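Mumero, the magazine for curious children
Why do we have echoes?
By Anneliese Kasten

Have you ever shouted your name in an empty stairway? Then you know what happens. Your name comes back to you, a little softer and a little strange. When I was small, in Stuklow, my brother told me that a man lived under the bridge and repeated everything we said. I believed this for a long time and I was always very polite to him.

Today I know that it was only sound. Let us look at how it works.

Sound is a movement of the air. When you clap your hands, you push the air next to them. This air pushes the air beside it, and so the push travels on and on. We call it a sound wave. When the wave arrives in your ear, a very thin skin there, the eardrum, begins to shake. Your brain notices the shaking and tells you: somebody clapped!

But what does the wave do when it meets a wall? A part of it goes into the wall. The rest jumps back, like a ball. If the wall is hard and smooth, a lot of the sound jumps back.
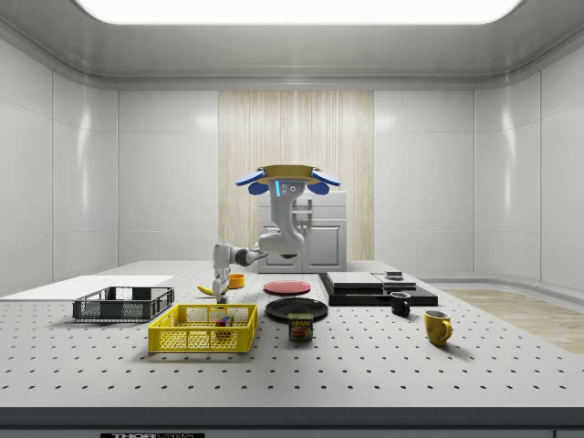
If the wall is soft, or has a thick curtain in front of it, much less comes back. The sound goes into all the small holes between the threads and gets lost there. It becomes a tiny bit of warmth, so tiny that you can not feel it.

This is also why your bedroom sounds different when your family moves to another home. With the bed, the carpet and the clothes inside, it is quiet and cozy. When everything is carried out, each step sounds loud.

When is it a real echo?

Sound is fast. In one second it travels farther than three soccer fields put one behind the other. In a small room the wave goes to the wall and returns so quickly that your ear can not hear two separate sounds. It hears one sound that is a bit longer. The grown-up word for this is reverberation. You can say it slowly: re-ver-ber-a-tion. 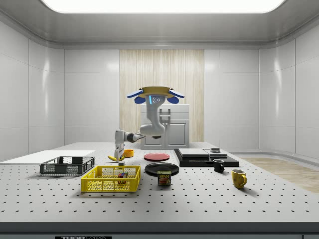
For a real echo the wall must be farther away. A good distance is 18 meters or more. Then the sound needs a moment for its trip, and you hear first your own voice and afterwards the answer. A rock wall in the mountains is good for this, or the edge of a forest, or the side of a big barn.

Sometimes you hear the echo two or three times. Then the sound has met several walls, and some of them were farther away than the others. The last echo is usually the softest, because the wave becomes weaker on its long way.

Who uses echoes?

Bats do. They fly in the dark and make very high calls that most people can not hear. The calls jump back from trees, houses and even from a little moth. From the echo the bat knows where its dinner is flying. Dolphins do something similar under water, with clicks.

People use echoes too. A ship can send a sound down to the bottom of the sea and wait for the echo. If it comes back late, the water is deep.

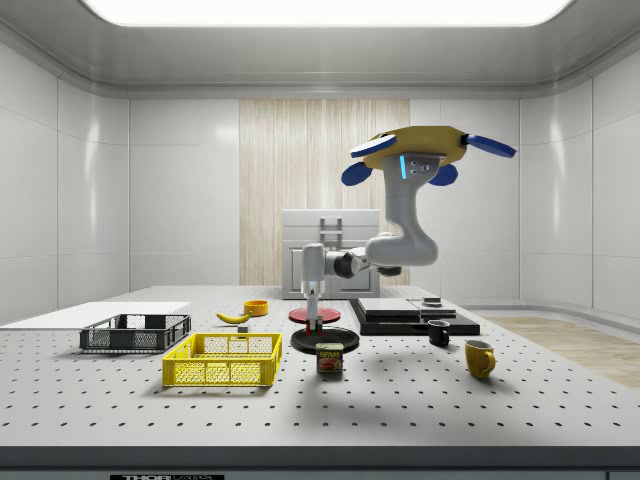

Mumero No. 106, page 3

Try it yourself: the listening tube

You need 2 long cardboard tubes, a ticking clock, a big plate and a pillow. Ask a friend to help you.

1. Stand the plate upright against a stack of books on a table.

2. Put the tubes on the table so that they make the letter V. The point of the V shows to the plate, but leave a small space there.

3. Hold the clock at the open end of one tube. Your friend puts an ear to the open end of the other tube and covers the other ear with a hand. Can your friend hear the ticking? 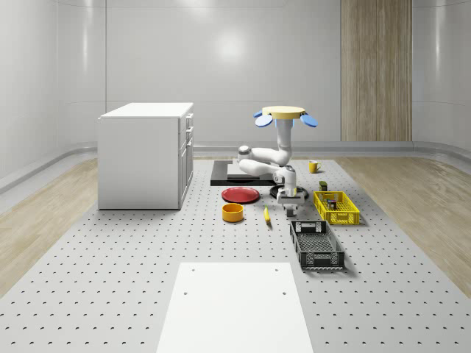
4. Now put the pillow in place of the plate and listen again. Is the ticking louder or softer than before?

5. Change places, so that both of you can listen.

Small words, explained

Sound wave: a push that travels through the air, through water or through a wall.
Eardrum: the thin skin inside your ear.
Reverberation: many quick echoes that come so close together that they sound like one.

Did you find a place with a good echo? Write to us and tell us how many times it answered you. Tido the bat is waiting for your letters on the last page.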